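拼布收纳与打理的一些土办法

做拼布这些年，攒下来的零碎经验比攒下来的布头还多。前阵子缝纫小组里有几位新来的朋友老问我同样的几个问题：布要不要先洗，铺棉怎么选，针脚为什么总是歪，做好的被子放柜子里为什么会有黄印子。我在群里回了一遍又一遍，打字打得手指头疼，干脆坐下来泡了壶茶，慢慢写成一篇，以后谁再问，我就把这一页发过去。写得有点啰嗦，大家多担待，挑自己用得上的看就好。

一、布买回来先做什么

我知道很多人拿到新布第一件事就是剪，那种心情我太懂了，尤其是等了好几个星期才寄到的布，拆开包裹的时候恨不得当晚就拼出来。可是我劝你忍一忍。全棉布多少都会缩水，不同的布缩得还不一样，你把没洗过的深蓝和洗过的白布拼在一起，成品一下水，接缝那里就皱得像核桃皮。

我的做法是这样的：深色和浅色分开，凉水泡，红色、藏青、深紫这几样单独泡，各用各的盆。泡上半个钟头看看水，水还有颜色就换一盆接着泡，直到水清了为止。布边容易散成一团线头，缠在一起能把人气死，所以下水之前，我会在四个角各剪掉一个小三角，线头会少很多。这个小窍门是Leena Lappalainen教我的，她做被子的年头比我长得多，我到现在每次剪那个小角都会想起她。

晾到八成干就可以熨了。熨的时候是压，提起来，再压，千万别推来推去。推着熨会把布的纹路拉斜，裁出来的方块看着是方的，拼到第三排就不对了。要是已经全干了，喷一点水，卷起来放一刻钟再熨，比直接开大蒸汽猛喷要平整。

也有一种情况我不洗，就是那种已经裁好的小布条和小方块。那么小的东西一下水就毁了，边上全是毛，尺寸也不准了。这种就整条被子都用没洗过的布，别混着来，做完以后头一回洗的时候放一张吸色片进去。

二、布料怎么叠、怎么放

我家地方不大，缝纫的角落就是卧室窗边的一张桌子加一个书架，所以布必须叠得规矩。以前我是随手一叠塞进去，找一块绿底小碎花能把整架子翻下来。后来我用硬纸板裁成一样大的板子，把布卷在板子上，像布店里那样竖着插，一眼就能看见花色，抽出来也不会带倒旁边的。

纸板有一点要注意，普通纸板时间长了会发黄，黄印子会跑到布上。要长期存的好布，在纸板外面先包一层白棉布或者无酸纸。那些半年之内肯定会用掉的，就不必这么讲究了。

书架不要正对着窗户。我有一摞从Fonham的旧货集市上淘来的老棉布，花色现在根本买不到，就因为放在向阳的那一头，折痕朝外的地方全褪了，打开来一道一道的白。我心疼了好久。现在书架前面挂了一块旧床单当帘子，不怎么好看，但是管用。

零碎的布头我是按大小分的，没有按颜色。巴掌大以上的放一盒，能裁出小方块的放一盒，再小的长条放一盒，实在小得拼不了的，就塞进针插或者门挡里做填充。按颜色分当然漂亮，可是真到要用的时候，你先想的是“我需要多大一块”，按大小分找起来快得多。

三、针、线和剪刀

针要勤换。我知道这话说了也没几个人听，我自己年轻的时候一根机针能用到它断。可是钝了的针会在布上戳出小毛点，还会跳针，你以为是机器坏了，拆开来调半天，其实换根新针就好。我现在的规矩是一条大被子做完就换，中途听见“噗噗”的声音也换。换下来的旧针放进一个有盖的小药瓶里，攒满了封好再扔，别直接丢垃圾袋，会扎到人。

手缝的针我喜欢短的，压线的时候好控制。刚开始用短针会觉得捏不住，指头上套个橡皮指套就好了，办公用品店里数钞票用的那种就行，便宜得很。中指上戴顶针，这个一定要习惯，不戴顶针压完一条被子，手指头上全是小洞，洗碗的时候你就知道了。

线剪四十厘米左右，别贪长。贪长的线一定打结，打了结再解，省下来的穿针时间全赔进去，还生一肚子气。线从线轴上拉出来，先剪断的那一头打结，顺着线的捻向走，也不太容易缠。要是还缠，在蜂蜡上拉一道，用熨斗隔着纸压一下，让蜡进到线里去，不然蜡屑会蹭在浅色布上。

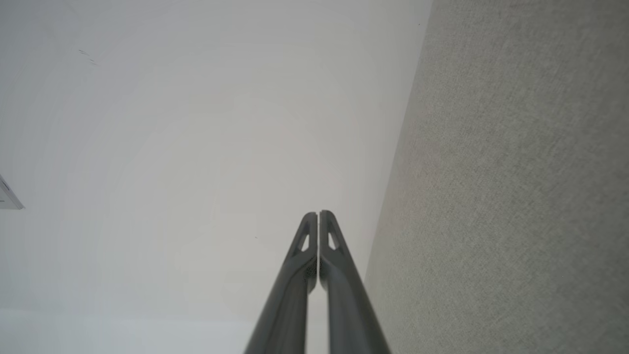

剪刀呢，剪布的就只剪布，这条在我家是铁律。我在布剪的把手上系了一根红毛线，家里人看见红毛线就知道不能动。剪纸、剪铺棉、剪塑料模板，各有各的旧剪刀。铺棉其实也伤剪刀，很多人没留意，里面的纤维会塞在剪刀轴那里，用久了开合发涩。拿一根牙签把絮挑出来，点一滴缝纫机油，空剪几下，再用碎布剪几刀把多余的油带走，又顺滑了。

圆刀也是一样的道理，刀片用久了，裁的时候会隔几厘米漏一小截没切断，那多半是刀口上磕了个小缺口，通常是压到珠针弄的。这时候别使劲压，越使劲越危险，手一滑就是一道口子。换刀片的时候把零件按拆下来的顺序摆在桌上，装回去就不会装反。用完顺手把保护盖推上，哪怕你只是转身去接个电话。

四、裁得准，后面才省心

裁布之前先把布边修直，这一步省不得。布对折，两边的织边对齐，中间要是鼓起来，就把上面那层左右挪一挪，挪到折线自然平了，再下刀切掉不齐的那一头。

尺子滑是大家抱怨最多的。我在尺子背面贴几小块细砂纸，贴在角上，不挡刻度，压在布上稳稳的。按尺子的手，小拇指放到尺子外面顶住，也能稳很多。长的布条不要一口气切到底，切一段停下来，手往前挪一挪再切。

还有一点，从头到尾用同一把尺子。不同牌子的尺子，线条的粗细不一样，你这块用这把量，那块用那把量，差个一根线的宽度，一排拼下来就差出去好多了。Doaa Ramadan头一回做九宫格，拼了两天怎么都对不上，急得打电话给我，我过去一看，桌上摆着三把尺子。后来她只留了一把，其他的都收到抽屉里去了。

五、缝份和熨烫

缝份要细要匀，这是拼布里头最枯燥也最要紧的事。机器压脚旁边贴一摞便利贴当挡板，布边贴着它走，比盯着针板上的刻度轻松得多。贴好之后先拿两块布头试缝一下，量一量，对了再正式开始。宁可先浪费两块布头，也别拆一整排。

说到拆线，我有个心得：晚上不拆。晚上灯光不好，人又累，火气上来，一挑就把布挑破了。发现缝错了就放下，去洗脸睡觉，第二天早上在窗口拆，五分钟就好了。拆的时候隔三四针挑断一针，翻到另一面，线一拉就整条下来，剩下的线头用胶带粘掉。

熨缝份，我习惯倒向深色那一边，浅色布下面就不会透出一道影子。相邻的两排要一排倒左一排倒右，拼的时候两个缝份正好咬住，接点自然就对上了，连珠针都可以少用几根。要是做星星那种很多尖角凑在一起的图案，就把缝份分开来烫，不然中间鼓一个大包，压线的时候针都扎不过去。

烫完不要马上拿起来，让它在烫板上凉透。热的时候布是软的，你一提就变形。我妈那一辈人会拿一块木头压在上面，我现在也这么做，用的是一块砂纸打磨过的旧砧板，没有上漆没有上油，压一会儿，平得像纸一样。

六、铺棉、假缝和压线

铺棉怎么选，要看你这条被子是给谁用、怎么用。天天盖、天天洗的，选薄一点的棉混纺，轻，干得快；挂墙上看的，选平整挺括的；给小宝宝的，我只用纯棉，贵一点也认了。铺棉从袋子里拿出来都是皱的，提前一天摊在床上，让它自己松开，或者放进烘干机用低温转几分钟，跟一条微湿的毛巾一起转，折痕就下去了。

我自己用得最多的是Hedora的薄棉，Grulstead那边的布店有整卷卖，按米剪。不是说别家的不好，只是用惯了，手上知道它的脾气，压线密一点疏一点心里都有数。你们用自己顺手的就行，换新牌子的话，先做个杯垫大小的试样，压几道线，下水洗一洗，看看缩多少，再决定要不要用在大件上。

三层叠在一起假缝，地板是最好的工作台，膝盖是最大的受害者。垫个厚坐垫，别逞强。底布反面朝上，四边用纸胶带贴在地板上，绷平但不要拉紧，拉紧了等胶带一撕，整块布弹回去，背面全是小褶子。铺棉铺上去，从中间往外抚平，再铺面布，同样从中间往外抚平。别针也从中间开始别，一个拳头的距离别一个。避开你打算压线的地方，省得压到一半还要停下来拆别针。

别针别好了以后，把整床翻过来看看背面，有褶子的话现在重来还来得及。我知道你不想翻，我也不想翻，可是我有一回偷懒，压完了才看到背面折进去巴掌长的一道，拆了整整两个晚上。

压线也是从中间往外走。机器压线的话，把被子两边卷起来，用裤夹夹住，像个卷轴，桌子左边和后面加一张椅子或者小桌托着，别让被子的重量往下坠，一坠针脚就短了。肩膀每隔二十分钟活动一下，站起来倒杯水，看看窗外，真的，年轻人也要注意，颈椎疼起来可不管你几岁。

七、脏了怎么办

做的过程里难免会沾到东西。手指头扎出血了，最好的办法是用自己的口水，含湿一小段白线，揉成团，在血点上轻轻按，一会儿就沾走了。听着不太雅，可是老一辈都这么做，我用了这么多年没失过手。千万别用热水，热水一烫，血就牢牢地留在布上了。

水消笔画的线，要用凉水冲，也千万别先熨。先熨过的线会变成棕色，那就很难弄掉了。粉笔画的拍一拍，再用软毛刷刷一刷。铅笔的印子，用一块干净的白橡皮轻轻擦，擦不掉就用一点稀释的洗洁精，拿旧牙刷顺着布纹刷。

机油滴上去的话，马上撒一层玉米淀粉，放一夜，第二天刷掉，再点一点洗洁精搓一搓。我现在给机器上完油，总要先拿碎布空踩一段，看到没有油印子了才放正式的布上去。

做好的大被子，洗的次数能少就少，平时搭在椅背上通通风就很好。真要洗，用凉水、温和的洗衣液，机器选轻柔档，不要和牛仔裤、带拉链的衣服放一块儿。晾的时候别用一根绳子吊着，湿的被子很重，会把针脚扯断。我是在草地上铺一张旧床单，把被子平摊在上头，再盖一张床单，挡太阳也挡鸟。没有院子的话，用两根晾衣杆并排撑着，让重量分开。

八、收被子

收被子最怕三样东西：潮气、虫子，还有老是折在同一个地方。塑料袋和真空袋我都不建议，短时间搬家用一用可以，长年压着，铺棉压扁了就回不来了，里头要是有一点点潮，还会长霉点。用旧枕套最好，透气，洗起来也方便。木头柜子的隔板会渗出一点油性的东西，柜底先垫一层棉布。

每年六月我会把所有的被子拿出来重新折一遍，上回三折的这回改成四折，折痕的地方塞一卷揉软的无酸纸，或者塞一条卷起来的旧毛巾。顺便检查有没有脱线的地方，小口子当时就补上，拖到第二年就成大口子了。

防虫我用晒干的薰衣草，装在小布袋里，跟被子隔一层布，别直接贴着放。香味淡了就捏一捏袋子，还能再香一阵子。樟脑丸我是不用的，那个味道进了铺棉，洗几遍都散不掉，客人晚上盖着都睡不着。

还有一件事，给每条被子缝一块小标签。写上名字、年份、是给谁做的，用的什么洗法也可以写上。用布用记号笔写好，熨一下固定，缝在背面的角上。我婆婆留下来一条蓝白的Lahtinen格纹被，多好的手工，可是没有标签，家里谁也说不清是哪一年做的、是哪位长辈做的，每次拿出来大家都要猜一番。

九、几件零碎的小事

珠针掉在地毯上，用一块磁铁包在薄袜子里在地上扫一圈，针吸上来以后把袜子一翻，针就掉进盒子里了。

缝纫机的绒絮用小刷子往外刷，不要用嘴吹，一吹就吹进更里面去，嘴里的湿气对机器也不好。旧的化妆刷很好用，软硬刚刚好。

底线多绕几个备着。开始做大件之前，我会一口气绕好六个，排在小盒里，省得缝到正起劲的时候停下来绕线，那种扫兴你们都懂的。

包边条连接的时候，斜着接，不要直着接，斜着接厚度就摊开了，摸起来没有硬疙瘩。接好了先绕着被子比一圈，看看接口有没有刚好落在四个角上，落在角上的话就往前挪一挪再开始缝。

图纸和裁片数量写在一张纸上，跟裁好的布片夹在一起放进透明文件袋。你以为自己会记得，放下两个礼拜再回来，对着一堆三角形就只剩发呆了。

穿针穿不过去，把针转个方向试试，针眼两面的大小不太一样。或者在线头后面垫一张白纸，看得清楚多了。再不行就用穿线器吧，没什么丢人的，我桌上、包里、沙发扶手上各放了一个。

先写到这里，锅上还炖着汤呢。包边的四个角怎么折得漂亮，有好几位想看，我下回单独写一篇，到时候边做边记。谁家有更好的去血渍或者防褪色的法子，也请在下面留个言，我每条都看的。

2019年10月30日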